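Suche
Suchbegriff eingeben ... Los

Start | Unterwegs | Packen & Planen | Anleitungen | Über mich

Flidlow einrichten -- Teil 2: Offline-Karten und Reiseplan

Im ersten Teil haben wir Flidlow installiert und das Konto angelegt. Jetzt kommt der Teil, auf den ich mich beim Schreiben am meisten gefreut habe, nämlich die Karten aufs Handy zu holen und die eigene Route einzutragen! Ich mache das immer abends auf dem Sofa, mit Tee und dem Reiseführer auf den Knien (und meistens mit viel zu vielen offenen Tabs).

Was du brauchst: ein WLAN, dem du vertraust, mindestens 2000 MB freien Speicher und deine Buchungsbestätigungen, am besten schon als PDF.

Karten laden

1. Öffne Flidlow und tippe unten auf "Karten". Beim ersten Mal fragt die App nach dem Standort. Ich wähle "Nur während der Nutzung", damit läuft alles prima.

2. Gib dein Ziel ein. Ich nehme hier Lissabon, da geht es für mich im Oktober hin. Du bekommst eine Liste mit Stadt, Umland und ganzer Region.

3. Wähle "Stadt und Umland". Bei mir waren das 576 MB. Die ganze Region habe ich auch mal geladen, das war für ein langes Wochenende einfach übertrieben.

4. Tippe auf "Laden" und lass das Handy am Ladekabel. Bildschirm bitte anlassen, sonst pausiert der Download bei manchen Geräten.

5. Schalte zum Testen den Flugmodus ein und such eine Straße in der Nähe deiner Unterkunft. Wird sie gefunden, sitzt die Karte.

Achtung: Offline-Karten laufen nach 60 Tagen ab. Die App meldet sich vorher, aber nur, wenn du Mitteilungen erlaubt hast. Wer früh plant, lädt also kurz vor der Abreise besser noch einmal neu.

Den Reiseplan anlegen

6. Wechsle zu "Pläne" und tippe auf das Plus. Gib dem Plan einen Namen, den du wiedererkennst -- ich hatte mal drei Pläne, die alle "Urlaub" hießen, und habe am Bahnhof ewig gesucht.

7. Trage An- und Abreise ein. Die Uhrzeiten gelten immer für den jeweiligen Ort, du musst also nichts umrechnen.

8. Häng die Buchungen an: Tag auswählen, Büroklammer antippen, PDF aussuchen. Zugtickets, Hotel, Museumskarten, alles darf rein.

9. Setz ein Häkchen bei "Offline verfügbar", und zwar für jedes Dokument einzeln. Das Häkchen oben am Plan gilt leider nur für die Adressen.

10. Verteile jetzt deine Wunschorte auf die Tage. Halte einen Ort gedrückt und zieh ihn an die passende Stelle, die Gehzeiten rechnet Flidlow selbst aus. Die sind allerdings sehr sportlich gerechnet! Gerade in Städten mit vielen Hügeln schlage ich ordentlich was drauf, und eine Pause mit Gebäck kommt bei mir sowieso immer dazwischen.

Hinweis: Verschiebst du einen ganzen Tag, wandern die Dokumente mit, die Erinnerungen aber nicht. Die stellst du unter "Glocke" neu ein.

Plan teilen

11. Tippe auf "Teilen" und dann auf "Mitreisende". Jyoti und Pramila bekommen bei mir immer den Link zum Mitschreiben, meine Eltern nur den zum Lesen (Papa verschiebt sonst das Abendessen).

12. Wer den Link bekommt, braucht die App auch. Im Browser sieht man nur die Tagesliste ohne Karte.

Vorsicht: Im geteilten Plan sind auch die angehängten PDFs sichtbar. Kopien vom Ausweis gehören da nicht hinein, die habe ich getrennt und mit Passwort gesichert.
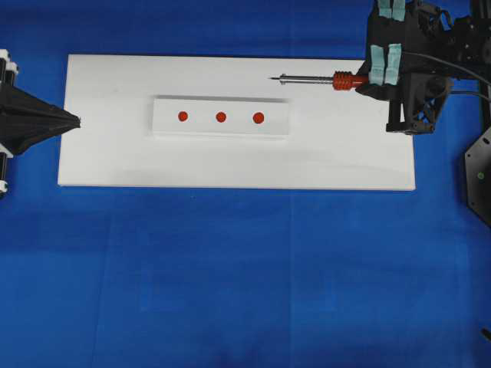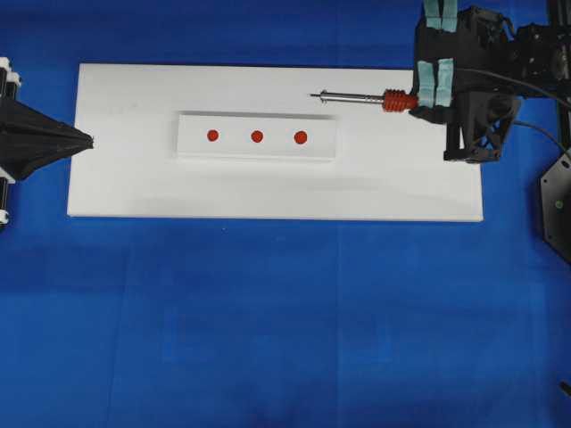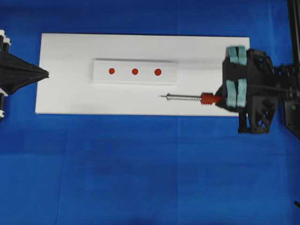
Weiße Platte auf blauem Stoff, drei Aufnahmen

Weitere Beiträge
Flidlow einrichten -- Teil 1: Installation und Konto
Handgepäck für eine Woche: meine Packliste
Mit dem Nachtzug in den Süden
Reisekasse zu dritt, ganz ohne Zettelwirtschaft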